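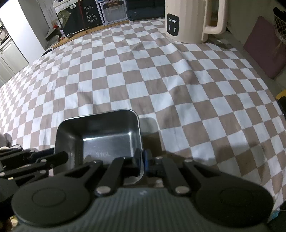 How to submit a talk proposal for a front-end meet-up

Talk proposals for the Vutwood front-end meet-up are open until the end of May. Last year we received 176 proposals for a single-track day, and a lot of good ideas lost out through missing details. The steps below follow the order of the form. Set aside an evening for it if you have never written a proposal before.

Step 1: Pick one problem

Choose a problem you have worked on yourself. "Accessibility in React" is too wide for a half-hour slot. "Fixing keyboard focus in a date picker" is about the right size. If you find yourself listing several tools or libraries in the first line, cut it down to the one you know best.

Talks about failed projects are welcome. Leonie Ashby's session on rolling back a design system was the best attended of the afternoon last year.

Step 2: Choose a format

There are two formats.

Full talk: 30 minutes, including 5 minutes for questions.
Short talk: 10 minutes, no questions.

You can tick both boxes on the form. If you do, say in the notes field what you would leave out of the short version. Workshops are booked separately and are not covered on this page.

Step 3: Write the title

Keep it under 60 characters. Longer titles get cut short in the printed programme and on the phone version of the schedule. Name the subject in the title. Puns are fine as long as a reader can still tell what the talk covers.

Step 4: Write the abstract

The abstract is printed in the programme, so write it for the audience. Say what the problem was, what you tried and what people will be able to do afterwards. State the level you are aiming at. If people need to know TypeScript or have used a state library, put that in the last sentence.

The field stops accepting text at 346 words. Most accepted abstracts are far shorter than that. Draft it in a separate file and paste it in, as the form logs you out after a long pause and does not save drafts.

Step 5: Fill in the notes for reviewers

Reviewers see this field and the audience does not. Use it for:

a rough outline with timings
links to earlier talks, if you have any
anything you need on stage, such as sound or a second screen
access needs, or times of day you can't speak

First-time speakers should tick the box for a mentor. Anahera Kingi pairs people up once the programme is settled. Ticking the box has no effect on scoring.

Step 6: Take your name out

The first round is read without names. Remove your name, your employer and your product from the title and abstract. Write "our team" or "a booking site" in their place. Links with your name in them belong in the notes, which are hidden until the second round.

Step 7: Send it and check your email

Press Submit once and wait for the confirmation page. An email with an edit link should arrive within the hour. If it doesn't, look in your spam folder, then write to Flynn Pomare at the programme desk with the title of your talk.

You can change anything up to the closing date. You can send up to 2 proposals, and we will accept one at most from each speaker.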